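Tuesday, February 9, 2021

Gathering for the cup task, day two of this set. Target for today is 40 good episodes. The full set must reach 2,000 before we start training again, and the policy from December is still what runs on the Cillholm machine.

Morning was spent on the start positions. I want more variety in them, so I move the arm to a new place before each episode and do not use the saved home pose. The table stays in daylight, curtain as it is. I think the model needs the bright door in the background too, otherwise it learns only our lab light.
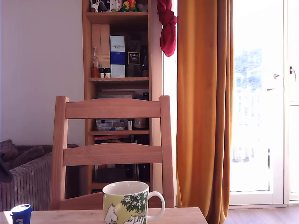

Ibsa Moges wrote back that variety in the start pose is fine, but the operator should keep the same speed, or else the model will mix slow and fast approach and hesitate in the middle. He had this problem in Voltosberg and had to throw away up to 17 episodes from one afternoon.

He is right, I was getting faster with practice. From now on I count slowly to myself during the approach.

Second thing – pauses. When I stop to think, the recorder keeps going, and we get long pieces where nothing moves. I will trim them with the Prernance script, threshold to be decided. Farzad Daneshvar wants the pauses kept as a separate label. I do not agree yet, but I save the raw files so we can do both.

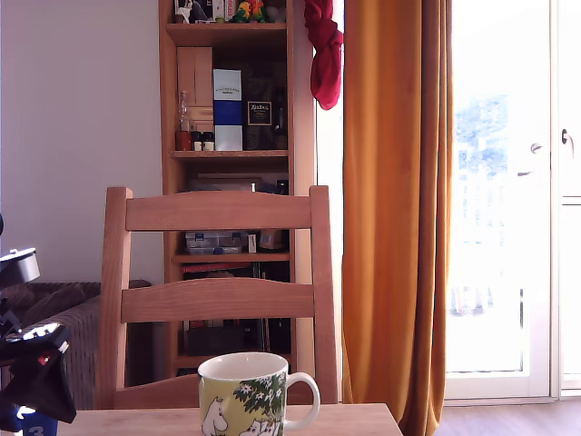 *Mug by the table edge, chair and bookshelf behind.*

Notes for labeling:

- "grasp" starts at first finger contact, and closing of the fingers before that is still "approach"
- failed grasps stay in, with their own label
- if the lid moves against the cup, write it in the comment field

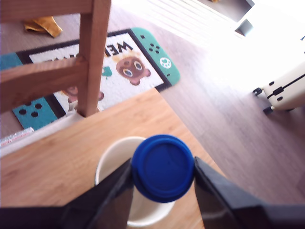 *Fingers on both sides of the cup with the blue lid.*

Episode counter is at 3,359, but it also counts the aborted ones, so it is not our real number. To do: ask Farzad where the counter is reset, and copy the raw files to the second disk before I go home.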